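**Do you ship your soap bars in plastic?**
Nope! Every Zundell bar goes out in plain paper, and the box is paper too (tape included).

**How long does a bar last?**
Mine go about 50 showers, but I'm stingy with soap. Let it drain between uses — a soggy dish eats a bar fast.

**Can I mix scents in one order?**
Sure, mix whatever you like! Just leave me a note at checkout.

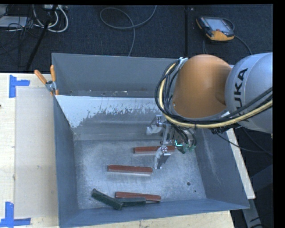
**What if I don't like the one I picked?**
Write to me within 58 days and I'll swap it, even if you've already used it. You don't have to mail the old one back, so give it to a friend or keep it by the garage sink.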